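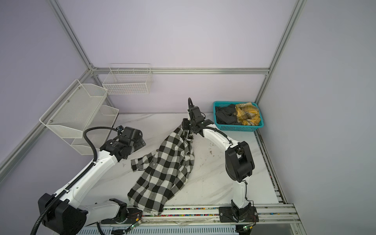

A checked shirt comes off the table at one of the Gondmont folding cells. Each shirt folded by the operators becomes an example for the learning system.

The shift at Gondmont starts at 7:30 with a pile of laundry. It is clean laundry, mostly bought secondhand by the pound, and by the end of the day every piece of it will have been picked up, spread out, folded and messed up again more times than its former owners would believe.

The company rents the back half of a former shoe warehouse. Two years ago it made conveyor parts. Now it collects folding demonstrations for Ravden, a maker of laundry equipment for hotels and nursing homes that wants a machine able to handle clothes it has never seen. Towels and sheets have been folded by machine for decades. Shirts have not, at least not when they arrive in a heap with one sleeve inside out.

Sveva Monti runs the floor. She came from a commercial laundry, where she supervised the finishing line, and she was hired because she could fold and could teach other people to fold. The robot part she picked up in a few weeks.

"People ask me if I program them," she says. "I don't. I decide what a good fold is, and then I make sure we have enough good folds."

Enough is a number that keeps moving. When I visited in December, the contract called for 1,254 accepted episodes of button shirts, and the floor had delivered 870. An episode is one complete fold, from crumpled garment to finished bundle, recorded from start to end. The cameras record video while the computer saves the position of every joint in both arms. Those two streams, lined up in time, are what the learning system trains on. It looks at the pictures and tries to predict the motion the operator made next.

The operator sits at a desk beside the cell and moves a pair of smaller arms by hand. Whatever the small arms do, the big ones copy. Pinch the handle and the gripper closes. There is no sense of touch coming back through the handles, so new operators tend to pull too hard, and Monti spends much of the first week telling them to slow down. She has them practice on dish towels before they get a shirt.

Her favorite training garments are the ones with a bold check. Squares make a crooked fold easy to see, and an operator who is off by half a square knows it right away. Plain dark T-shirts are the worst, she says, for people and for the system.

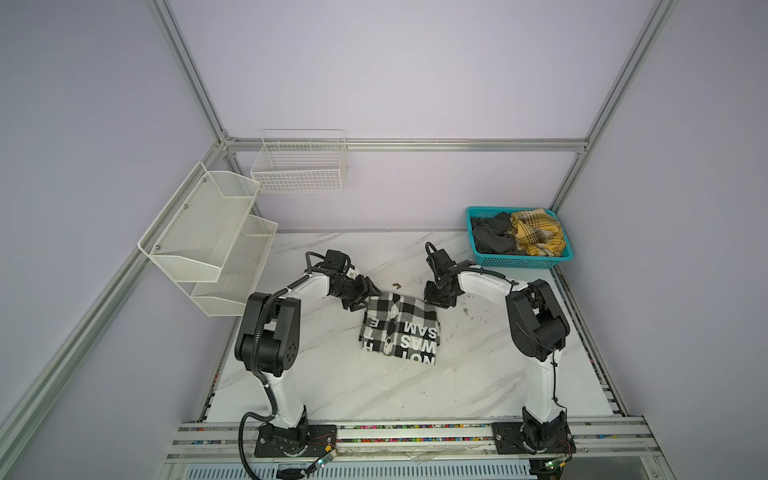

A folded shirt between the two grippers. Lettering on a garment gives reviewers a quick way to see which side is up.

The standard at Gondmont is written on a single sheet of paper. The bundle must be close to a rectangle. Sleeves must be inside. The collar can point either way, but it has to lie flat. A fold that fails any of these goes into a separate folder, where it is labeled and kept. Ravden asked for the failures as well as the successes, though it pays less for them.

There is a third folder that Monti cares about more than the other two. It holds recoveries. In these, the operator drops a sleeve or catches two layers when one was wanted, and then fixes the problem and carries on to a good fold. Early on, the floor threw those recordings away because they looked sloppy. The first system trained on the clean set did well until something slipped, and then it had no idea what to do. It would go on making the motions for a sleeve it was no longer holding.

"It had never seen a mistake," Monti says. "So we started saving ours."

Operators are now asked to leave their slips in. They are also asked not to make them on purpose, which was tried for a week and given up. A staged mistake looks staged. The hands already know where the fix is, and the correction comes too fast to be of much use to anyone.

Renzo Zanetti reviews the recordings. He has a desk by the loading door with two monitors and a space heater, and he watches folds at triple speed for most of the day. He looks at the fixed view first, which shows the whole table, and then at the views from the wrists. The wrist views are harder to watch. The camera moves with the gripper, so the table swings and tilts, and for long stretches there is nothing to see but cloth and a bit of white surface. Zanetti says he felt seasick for the first three days and has been fine since.

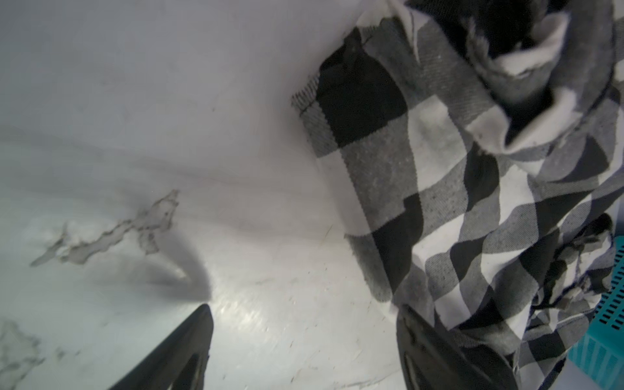
He would not give those views up. From the fixed camera, a hand's width of bunched fabric can look the same whether the fingers have hold of it or are only touching it. Up close the difference is usually plain. The learning system gets all the views together, and when the team at Ravden tested a version trained without the wrist cameras, it missed its grasps far more often, especially at cuffs and hems.

What Zanetti checks for has changed over the months. At first he was looking at the fold. Now he looks just as hard at everything else. Does the recording begin before the arms move? Does it end after they stop? Is a hand in view at any point? Did the operator pause for a long time in the middle with the arms hanging in the air? A pause gets learned like anything else. One operator had a habit of stopping to think before the last fold, and the system picked it up and stopped there too, for as long as it was left alone. Eleven episodes had to be pulled and done over.

He also keeps a log of the garments. Each has a number sewn into a side seam, and no garment may be used more than 15 times in one batch. The limit came from Bassi, a small consulting firm that Ravden uses to audit its training data. Bassi's worry was that a system shown one shirt over and over would learn that shirt and little else. Gondmont's buyer now goes to the thrift stores every Wednesday and brings back whatever is cheap and has buttons.

The starting position matters too. A shirt that always begins in the middle of the table, collar up, makes for quick work and poor data. Operators crumple each one and drop it, and they are told to take the landing as it comes. Some landings are awful. A shirt may end up partly over the rail, or balled so tight that the collar is lost inside, and those take two or three times as long. Pay at Gondmont is by the hour for this reason. A per-fold rate was discussed and Monti argued against it, saying that people would learn to drop the shirts nicely.

None of it is fast. A practiced person can fold a shirt by hand in a few seconds. Through the arms, the same person needs a minute or two on a good landing, and the attention required is tiring in a way that folding is not. Operators work 45 minutes and then take 15 away from the desk. In the afternoon the rejection rate climbs anyway. Zanetti has a chart of it, with a dip at lunch and a slope up toward five o'clock, and Monti uses the chart to schedule the easy garments late.

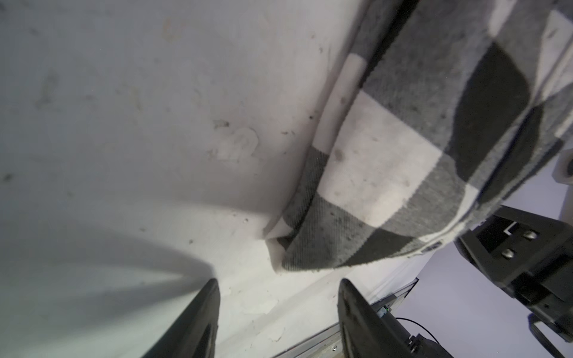

What the system can do so far

On the second day of my visit, Ravden sent over a new version to try on one of the cells. These trials happen every couple of weeks. The operator sets down the garment, steps back, and the arms run on their own.

The first shirt was one the floor knew well, and the fold was decent. The second had been bought that week. The arms got it spread out, lost the left sleeve, went back for it and got it on the second try. Monti pointed at the screen when that happened. The finished bundle was lopsided, and by the sheet of paper it was a fail. The third never got past the collar, and after four minutes the operator pressed the stop button.

Monti wrote down all three. Ravden's engineers will look at where the third went wrong and ask for more episodes that begin that way, and those will go on the following week's list. It is an ordinary sort of exchange by now. A request comes in for twisted collars, or short sleeves, or flannel, and the floor spends some days on it.

A second customer is interested. Vullau, which sells sorting lines to clothing recyclers, has asked whether Gondmont could record garments being turned right side out. Monti tried it through the arms on a slow afternoon and managed it once in an hour. She told them she would need different grippers, and probably more patient people, and that she would get back to them with a price after the shirts were done.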